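Home | Guides | Fendia Planner | Support

4.2 Teaching a reach inside an open case

1. Load the case model in Fendia Planner and set the approach speed to 19 percent.
2. Mark the memory slots as the target. Mark the power supply and the processor socket as keep-out zones.
3. Set the clearance to 4 mm and press Plan.
4. Step through the path in manual mode before you save it.

CAUTION: Cables are not part of the case model. Draw a keep-out box around each bundle – red SATA cables included – or the planner will route through them.
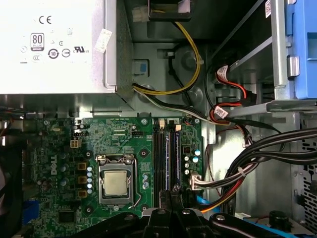 Why does the planner report "No path" when the target is in reach?
The keep-out zones probably overlap. Shrink the largest one, then plan again. If the message stays, raise the search limit from 40 to 70 seconds.

Note: Saved paths are tied to the tool file. If you change fingers, repeat steps 3 and 4.

5. Save the path under the case model name.

Last updated: 11th January
Fendia manuals, Skundstead – contact Filippos Stergiou | Back to top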